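Small Kitchens, Big Cooks: the Rinwood playroom gallery
Posted February 1, 2020 by Maxine Hollis

We asked for your play kitchens and you sent 107 pictures! I've had such a lovely time going through them, and I've picked my favourites for this page. The rest are going up bit by bit as I get round to it.

Huia Paewai's began as an old bedside cabinet. She painted it mustard and cut a hole for a washing-up bowl, and her two boys were making mud soup in it before the paint had a second coat.

Ruby-Lee Whitelaw's is the tiniest of the lot, 72 cm from end to end, and it still has an oven AND a bread bin. The knobs are jam jar lids. I'm completely smitten.

Samer Hijazi sent in a market stall that turns round to become a cooker. His daughter sells you the carrots, then runs round the back and boils them for you (at a price).

And then the blue-grey ones, which I can never resist, especially with gold handles. Give me a shopping list on the fridge door and a wall phone for ringing in the order and I could play all afternoon.

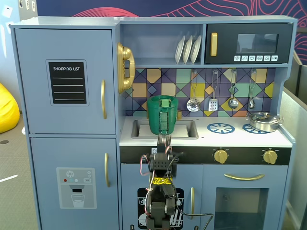
Bronwyn Maihi wrote to ask about tiled backs, and yes, please do try one! Stick-on patterned sheets are fine on a smooth board. Mine came in a roll of roughly 100 squares and I've still got plenty left, so shout if you're nearby and want a few.

More pictures are always welcome, finished or half painted.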